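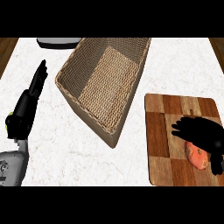
Who decides when a two-armed robot is fit to work next to people? At most firms it is still the person who bought it, working from the supplier's paperwork and a risk assessment of their own.

Kamlesh Shukla wants that changed. She has spent most of October on the road with a draft code of practice – 11 pages, plain English, no diagrams – and a bag full of other people's risk assesments. Some are good. One was a photocopy of the warranty.

The code comes out of Mutent, the kitchen and packing automation outfit, with Pfister and Ustex signed up to try it. Simulation first is the heart of it. Every new task gets run on screen before a real arm moves: marble-look worktop, woven basket, chopping board, a hand over a single piece of orange-red produce. Dull stuff. Then 500 runs of it, with every failure written up in words a shift leader can follow.

"A pass rate on its own tells me nothing," says Shukla. "I want to know what it did when it went wrong. Did it stop? Did it carry on?"

Jonas Lüthi at Pfister ran 877, mostly becuase he forgot to switch it off over lunch. Found a fault near the end. The left arm was supposed to wait until the right had let go, and now and then it didn't. Fixed in an afternoon.

Not everyone is keen. Angelica Ocampo runs the packing floor at Ustex and thinks the code is soft on the handover from screen to floor. Simulated fruit does not bruise, she says, and simulated baskets don't have a broken strand that catches a finger. She wants 60 supervised hours on the real bench, one person at the stop button, before anyone else goes near. The draft asks for almost half that.

Shukla is listening – up to a point. Small firms won't do it, she reckons, and a rule that gets skipped is worse than a short one.

Other bits less argued over. Arms park clear of the work area between tasks. Software changes mean a fresh set of runs, however small the change. Stop buttons within reach from both sides. Logs kept where the night shift can read them, in the same format at every site.

Next draft is due once Ustex has finished its trial. Ocampo has already sent her comments in, four sides, mostly about hours.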